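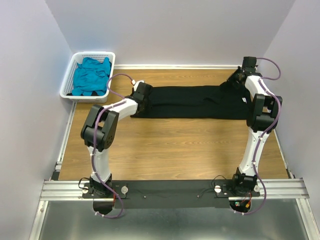
Fig. 1. Prenda negra extendida entre las dos pinzas, cesto al fondo a la izquierda.

Tema 2 - Control bimanual con tela. Apuntes de clase, laboratorio de Vallell

Repaso rápido: la política no manda pares, manda trozos de trayectoria (chunks). Un trozo = 30 pasos, se ejecutan 13 y se vuelve a inferir. Si se ejecuta todo, la tela ya se ha movido y el plan va viejo.

Estado: articulaciones de los dos brazos + apertura de pinzas. Sin fuerza. Ojo con la sincronía - los dos brazos comparten reloj, si uno se retrasa la prenda se arruga o se escapa.

Tela negra: poco contraste en los pliegues, la segmentacion por color saca el contorno y poco más. La etiqueta blanca sirve de pista para orientar, pero no siempre se ve.
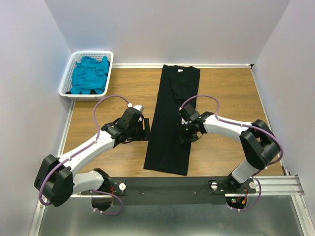 Lectura: 2 min

Fig. 2. Prenda en rectángulo alto y estrecho, algo girada, con una pinza a cada lado. El giro importa: el planificador de Portela supone ejes alineados con la mesa y hay que pasarle el ángulo.

Datos: 467 episodios, casi 30 descartados por marcas de tiempo malas. Normalizar por articulacion, no global!!

Para el viernes:
- leer el cap. de suavizado entre trozos
- cambiar 13 por otro valor y comparar trayectorias
- subir el log a la carpeta Drarby, sin los vídeos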